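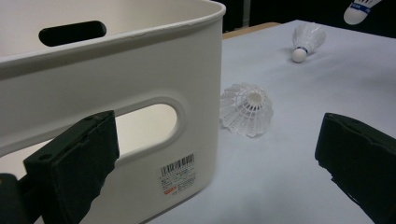 수납용품을 사는 건 정리가 아니다

급하게 쓴다. 점심시간에 쓰는 거라 두서없음 미리 양해를.

요즘 정리 콘텐츠가 너무 많다. 영상도, 책도, 강의도. 다들 비우라고 한다. 그런데 영상 끝까지 보면 설명란에 링크가 줄줄이 붙어 있다. 바구니, 칸막이, 라벨기, 진공팩. 비우라면서 사라고 한다. 나는 이게 몇 년째 이상하다.

내 얘기부터. 6월에 이사를 했다. 전에 살던 집보다 방이 하나 적은 집. 이사 전날까지 짐을 못 줄여서 결국 다 들고 왔다. 그리고 이사한 주에 Tavby에서 수납함을 잔뜩 주문했다. 크기별로. 뚜껑 있는 거, 없는 거, 바퀴 달린 거. 영수증에 찍힌 돈은 안 쓰겠다. 창피하니까.

다 담았다. 진짜 깔끔해 보였다. 사흘 정도 기분이 좋았다. 그런데 손톱깎이가 없어졌다. 여권도. 겨울 이불 커버도. 다 어딘가의 통 안에 있는데 어느 통인지를 모른다. 통을 열면 또 작은 통이 나온다. 전에는 널려 있어도 어디 있는지는 알았다. 이제는 안 보이고 모른다.

담는 것과 정리하는 건 다른 일이다. 담는 건 결정을 미루는 일에 가깝다. 버릴까 말까 애매한 물건을 손에 들고 있으면 불편하다. 통에 넣으면 안 불편하다. 그게 다다. 통은 애매함을 보관해주는 물건이고 우리는 거기에 돈을 낸다.

제일 웃긴 건 케이블. 나는 케이블 통이 하나 있다. 어떤 기기의 것인지 모르는 충전선, 끝이 납작한 것, 둥근 것, 예전 공유기 어댑터로 추정되는 것. Julano 스피커는 재작년에 버렸는데 전원선은 남아 있다. 이번 이사 때도 그 통은 테이프도 안 뜯고 그대로 왔다. 그대로 왔고 지금도 그대로 있다. 그 안에 뭐가 더 있는지 나는 모르고 솔직히 궁금하지도 않다. 그런데 못 버린다. 버린 다음날 필요할까봐.

이 '다음날 필요할까봐'가 문제의 절반이다. 나머지 절반은 가격. 비싸게 준 건 안 쓰더라도 갖고 있어야 손해가 아닌 것 같은 기분. 근데 이미 나간 돈이다. 갖고 있는다고 돌아오지 않는다. 머리로는 다 안다.

월세 얘기도 해야겠다. 집이 좁아서 수납이 필요하다는 말, 맞는 말이다. 나도 그렇게 말하고 다녔다. 그런데 계산을 해보면 좀 다르게 보인다. 나는 집의 면적만큼 매달 돈을 낸다. 베란다 한쪽 구석에 쌓인 통들이 차지하는 자리에도 똑같이. 케이블 통이 월세를 내지는 않는다. 내가 낸다. 가장 안 쓰는 물건들이 가장 조용하게 자리를 차지하고 있고, 나는 그 옆에서 빨래 널 데가 없다고 투덜댄다.

그래서 요즘은 개인 창고 서비스까지 나온다. 회사 근처에도 Arisley라고 하나 생겼다. 집에 둘 수 없는 걸 돈 내고 밖에 둔다. 계절용품이나 이사 중간에 잠깐 맡기는 건 이해한다. 장비 많은 취미도 이해한다. 그 외에는? 가지러 가지도 않을 물건을 맡기고 매달 자동이체. 나도 상담은 받아봤다. 4개월 약정하면 할인해준다고. 나오면서 생각했다. 내가 4개월 동안 한 번도 안 볼 물건이면 그건 그냥 없는 물건 아닌가.

반론도 안다. 정리함 덕분에 생활이 편해진 사람들 분명히 있다. 아이 있는 집은 특히 그렇다. 블록을 쏟아부을 커다란 통 하나가 얼마나 고마운지는 조카네 가서 봤다. 주방 양념칸, 약상자, 공구함. 이런 건 다 잘 쓰인다. 공통점은 매일이나 매주 열린다는 거다. 무엇이 들어가는지 사기 전에 이미 정해져 있었다는 것도.

그러니까 순서가 문제다. 물건이 먼저 정해지고 통이 나중이어야 되는데 대부분 거꾸로 한다. 빈 통을 먼저 산다. 빈 통이 집에 있으면 채우게 된다. 선반도 그렇고 서랍도 그렇다. 옷장도. 큰 옷장으로 바꾸고 나서 옷이 줄었다는 사람을 나는 아직 못봤다.

미니멀리즘 하자는 소리는 아니다. 그쪽도 좀 지친다. 텅 빈 거실에 의자 하나 놓고 찍은 사진, 나는 거기서 못 산다. 책도 있어야 하고 어디서 주워온 돌멩이도 있어야 한다. 물건 개수 세면서 사는 것도 결국 물건 생각만 하면서 사는 거다. 많이 갖고 있어도 된다고 본다. 내가 뭘 갖고 있는지 알기만 하면.

사진이랑 편지는 따로 말해야 한다. 이건 실용으로 따질 게 아니라서. 학교 때 받은 편지들을 한 상자 갖고 있는데 이건 일 년에 한 번도 안 열지만 버릴 생각이 없다. 위에 쓴 기준으로는 탈락이다. 그래도 안 버린다. 기준이라는 게 다 그렇지 뭐. 대신 이 상자는 내가 어디 있는지 정확히 안다. 침대 밑 왼쪽.

지금 내가 하는 방법은 별거 없다. 새 수납용품 안 사기. 올해 끝날 때까지만. 물건이 넘치면 통을 늘리지 않고 그 통 안에서 하나를 뺀다. 실패도 한다. 지난주에 Adomaitis 서랍 칸막이 세일하는 거 보고 장바구니까지 넣었다. 결제 직전에 껐다. 칸막이 안에 뭘 넣을지 떠오르는게 하나도 없어서.

그리고 안 여는 통은 한 번씩 쏟아본다. 바닥에 그냥 쏟는다. 예쁘게 꺼내면 다시 예쁘게 넣게 되더라. 쏟아놓으면 짜증이 나고 짜증이 나면 결정이 빨라진다. 여권은 그렇게 찾았다. 목욕용품 통에 있었다. 왜 거기 넣었는지는 지금도 모르겠음.

손톱깎이는 아직 못 찾았고 새로 샀다. 점심시간 끝나서 여기까지. 오타는 저녁에 고칠게요.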